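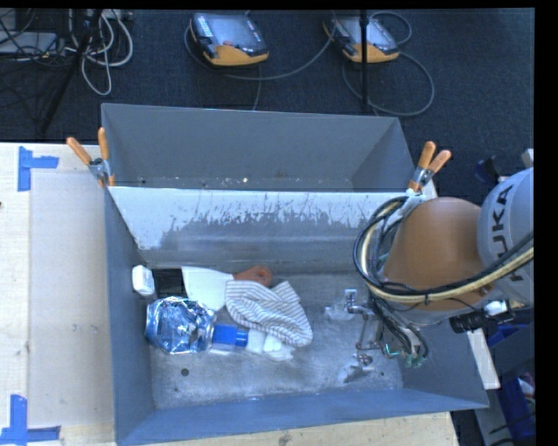

칸막이 양쪽에 주황색 집게. 회색 통은 여기저기 칠이 벗겨졌다.

이사 온 지 반년이 다 되어 가는데 이제야 절임 얘기를 쓴다. 무절임, 오이절임, 양파절임... 작년 10월부터 내 생활은 거의 절임으로 굴러가고 있다 ㅎㅎ

시작은 무였다. 시장에서 무가 너무 싸길래 세 개를 덥석 집었는데 집에 와서 보니 냉장고에 들어갈 자리가 없는 거다. 하나는 국 끓이고, 하나는 채 썰어 무치고, 마지막 하나가 식탁 밑에서 며칠을 굴러다녔다. 발에 자꾸 채여서 어느 날 밤에 홧김에 썰어서 식초랑 설탕이랑 소금을 부었다. 그게 의외로 맛있었다! 치킨집 무보다 덜 달고 좀 더 아삭하고. 그날 이후로 빈 병만 보면 뭘 넣을까 생각부터 한다.

비율은 아직도 오락가락한다. 처음엔 물, 식초, 설탕을 똑같이 넣었는데 나한테는 너무 달았다. 지금은 물 두 컵에 식초 한 컵, 설탕은 한 컵에서 살짝 모자라게, 소금은 한 숟갈 반. 무 200그램짜리 작은 병 하나 만들 때는 저걸 반의반으로 줄인다. 근데 계량컵을 안 쓰고 밥공기로 할 때가 많아서 병마다 맛이 다르다. 어떤 건 새콤하고 어떤 건 짜고. 짠 건 잘게 다져서 참기름 넣고 밥 비벼 먹으면 된다.

오이는 두 번 망했다. 첫 번째는 끓인 물을 부어야 하는데 귀찮아서 찬물로 했더니 며칠 만에 흐물흐물. 두 번째는 뜨거운 물까지는 잘 부었는데 오이가 자꾸 위로 떠올라서 윗부분만 하얗게 골마지가 꼈다. 엄마한테 전화했더니 돌을 얹으라고 하셨다. 아파트에서 돌을 어디서 구하나요 어머니... 결국 작은 접시를 엎어서 눌렀는데 그게 딱 맞아서 지금도 그 접시는 오이 담당이다. 세 번째 오이는 잘됐고, 동생이 와서 한 병을 통째로 들고 갔다. 병은 돌려달라고 했는데 아직 소식이 없다.

양파는 제일 쉽다. 간장 붓고 식초 좀 넣고 청양고추 썰어 넣으면 끝이다. 다음 날부터 먹을 수 있고 고기 구울 때 이것만 있으면 상추도 필요 없다. 국물은 버리지 말고 만두 찍어 먹으면 좋다. 나는 국물에 두부도 조린다. 두부에 양파 맛이 배어서 따로 양념을 안 해도 된다.

재료는 거의 시장에서 사는데 병은 그릇 가게 Grustolix에서 산다. 버스로 37분 걸리는 데라 갈 때마다 이번엔 두 개만 사야지 하고 여섯 개를 들고 온다. 뚜껑이 문제다. 식초가 닿으니까 싼 뚜껑은 금방 녹이 슨다. 지난번에 산 건 안쪽에 고무가 붙어 있는데 이게 냄새를 꽉 물고 안 놓는다. 베이킹소다에 하룻밤 담가도 마늘 냄새가 남아 있어서 그 병엔 그냥 계속 마늘만 담기로 했다.

마늘 얘기가 나왔으니 말인데, 마늘절임이 초록색이 돼서 깜짝 놀란 적이 있다. 상한 줄 알고 한 병을 다 버렸다. 나중에 찾아보니 식초랑 만나면 그렇게 되기도 한다고... 아까워서 그날 저녁 내내 기분이 안 좋았다. 햇마늘 나오면 다시 해 볼 생각이다. 껍질 까는 건 동생 시켜야지. 병값 대신이다.

요즘 궁금한 건 절임용 소금이다. 지금까지는 그냥 집에 있는 꽃소금을 썼는데, 다니는 게시판에서는 다들 굵은소금을 써야 아삭하다고 한다. 또 어떤 분은 상관없고 무를 두껍게 써는 게 전부라고 하고. 그래서 지난주에 같은 무를 반으로 갈라서 한쪽은 꽃소금, 한쪽은 굵은소금으로 담갔다. 병에 이름표를 붙였어야 했는데 안 붙였다. 둘 다 맛있게 먹었고 뭐가 뭔지는 모른다. 다음번엔 꼭 붙일 거다.

그리고 비트! 무 병에 비트 두 조각만 넣으면 분홍색이 된다. 예뻐서 신나게 넣었다가 도마가 물들었고 행주도 물들었고 내가 제일 좋아하는 흰 티셔츠 소매도 물들었다. 소매는 세 번을 빨아도 그대로라서 이제 그건 절임 담글 때 입는 옷이 됐다. 비트는 나무 도마 말고 우유팩 펼친 데다 썰기를 권합니다.

아무튼 병이 너무 늘어나서 냉장고 맨 아래 칸을 다 차지했고, 김치통이 갈 데가 없어졌다. 베란다 창고에 선반을 하나 짜 넣을까 한다. 베란다가 봄까지는 서늘하니까 간장 들어간 건 거기 둬도 되지 않을까 싶은데 여름이 걱정이다. 혹시 베란다에서 장아찌 여름 넘겨 보신 분 계시면 댓글 부탁드려요. 서향집이고 오후 내내 해가 들어옵니다.

다음 글에는 깻잎 쓸게요. 지금 한 병 담가 놨는데 뚜껑을 열고 싶어서 손이 근질근질하다. 사흘만 더 참아 보려고 한다.

2003년 4월 1일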